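Workshop Guidance: Opening and Servicing a Desktop Computer

Issued by the Carnden Community Workshop
Last reviewed 16 August 2023

Members who bring a desktop computer to the shared workshop are asked to read this page before removing any panel. It covers the care of the case, the handling of drives and memory, and the replacement of thermal paste. It does not cover laptops or all-in-one machines, for which a separate sheet is kept at the Vaughan Street desk.

Before You Begin

Save your work and make a full copy of any files you would be sorry to lose. Shut the computer down from its menu. Switch off the supply at the back of the case, unplug the power cord, and then disconnect the monitor, keyboard and network cables. Press the front power button once after the cord is out and hold it for a few seconds.

Remove bracelets, rings and loose scarves. A wrist strap is available on request and should be clipped to bare metal on the case. Painted surfaces will not do.

The power supply unit is never to be opened in the workshop. If you suspect a fault in it, replace the whole unit.

Positioning the Case

A tower should be laid on its side with the removable panel facing up. Working on an upright case is tiring, and a dropped screw will usually travel to the least convenient place. The surface should be firm, level and wide enough to hold both the computer and the parts taken from it. Carpet, bedding and upholstered chairs are not suitable.

Place the side panel on the floor against a wall, or on a lower shelf, where it cannot be leaned on. Case screws go in the magnetic dish. Drive screws often have a different thread and should be kept in a second dish.
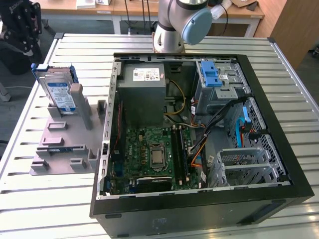
Desktop tower on its side with the panel removed. The hard drive stands in a holder to the left of the case.

Handling Drives

A 3.5-inch hard drive should be held by its edges. Do not press on the exposed circuit board and do not set the drive down sharply. Where the drive sits in a plastic bracket, leave it there unless the drive itself is being replaced.

Disconnect the data cable by its plug, squeezing the clip if there is one. Pulling on the cable will in time damage the connector. Make a note of which port each cable came from before moving to the next one. A strip of masking tape marked with a pencil is adequate.

A drive that has been taken out should stand in a holder or lie flat on an antistatic mat. It should not be left on top of the power supply or balanced on the drive cage.

Memory

Open the retaining clips and lift the module straight up. When refitting, line up the notch in the module with the key in the slot and press evenly until the clips close. Members adding memory should consult the manual for the board, as the order in which slots are filled varies from one maker to another.

Processor and Cooler

Once the cooler is off, nothing should be rested on the processor. Wipe the old paste from the heat spreader with a lint-free cloth and a little isopropyl alcohol, and allow the surface to dry. Apply a small amount of new paste in the center and lower the cooler squarely. Tighten the screws a little at a time in a diagonal order. Do not start the computer until the cooler is secured and its fan is connected.

Dust

Use short bursts of compressed air with the can upright, and hold fan blades still with a finger. Household vacuum cleaners are not to be used inside the case. Heavy dust should be dealt with at the outside bench.

Closing Up

Check that no cable lies against a fan. Count the screws back out of the dishes. Reconnect the monitor and keyboard and start the computer once before refitting the panel, keeping hands clear of the interior. If it does not start, switch off, unplug, and reseat the memory and the power connectors before looking further.

Bench bookings are limited to 2 hours. Questions on this guidance may be addressed to Do-yoon Nam, Workshop Supervisor, at the Vaughan Street desk. Old drives may be left in the locked bin beside the door for destruction. The next collection is in December.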